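성공률이라는 숫자를 나는 잘 믿지 않는다. 지난 9월 발표회에서 Jindel 쪽 사람들은 수건 접기 정책이 1357회 시도를 거쳤다며 그래프를 띄웠다. 곡선은 보기 좋게 올라갔다. 그런데 무엇을 성공으로 쳤는지 묻자 대답이 길어졌다. 모서리가 대충 맞으면 성공, 사람이 한 번 손을 대도 '복구 가능'이면 성공. 그렇다면 그 곡선은 로봇의 실력보다 채점표의 너그러움을 그린 것에 가깝다.

천은 원래 소프트웨어 하는 사람들을 겸손하게 만드는 물건이다. 상자는 위치와 자세만 알면 그럭저럭 집는다. 수건은 자세라는 말부터 애매하다. 접힌 단 아래에 무엇이 깔렸는지 카메라는 모르고, 무늬가 많으면 인식기는 그림의 윤곽과 천의 가장자리를 헷갈린다. 이불 위에 놓인 분홍 수건을 분홍 이불에서 떼어 내는 일도 사람에게나 쉽다. 요즘 유행하는 답은 데이터를 더 모으자는 것이다. 그립퍼를 사람 손에 쥐여 주고 집집마다 접게 하면 모델이 알아서 배운다고 한다.

나도 그 방식이 쓸모없다고는 생각하지 않는다. 실험실의 회색 책상만 보고 자란 정책보다는 남의 침실을 본 정책이 낫다. 다만 모으는 일과 이해하는 일을 같은 것으로 취급하는 데에는 동의할 수 없다. Tanitora로 시연 355건을 직접 재생해 본 적이 있다. 그중에는 집게가 천을 놓친 뒤 다시 잡는 동작이 그대로 섞여 있었고, 라벨은 전부 '접기'였다. 모델은 놓치는 법까지 성실하게 배울 것이다. 누가 그걸 걸러 내느냐고 물으면 다들 규모가 해결한다고 한다. 규모가 라벨을 고쳐 주는 장면을 나는 아직 보지 못했다.

도구도 문제다. Mosquera의 계획기는 여섯 단계로 나뉜 깔끔한 도식을 보여 주지만, 실제로는 세 번째 단계에서 실패해도 다음 단계로 그냥 넘어간다. 로그에는 경고 한 줄이 남는다. Pluvudport에서 이 문제를 보고했더니 임계값을 낮추라는 답이 왔다. 낮추면 경고가 사라지기는 한다.

내가 바라는 것은 대단하지 않다. 실패한 시도를 지우지 말고 따로 분류해 공개할 것. 사람이 개입한 횟수를 성공률 옆에 같은 크기의 글씨로 적을 것. 천의 종류를 바꿨을 때의 결과를 부록 말고 본문에 넣을 것. 이 정도도 없이 곧 가정에 들어온다고 말하는 발표를 나는 여덟 번째 듣고 있다.

물론 반론은 안다. 초기 기술에 너무 엄격하면 아무도 시도하지 않는다는 것이다. 하지만 투자 설명 자료에서는 이미 완성된 기술이고 질의응답에서는 초기 기술이라면, 둘 중 하나는 고쳐 써야 한다. 다음 발표에서는 편집 없는 영상을 처음부터 끝까지 틀어 주었으면 한다. 지루해도 끝까지 보겠다.

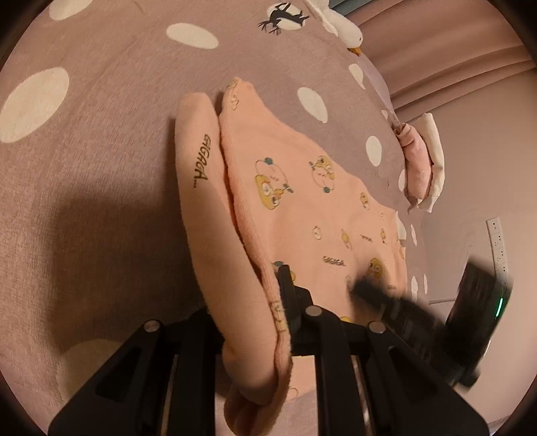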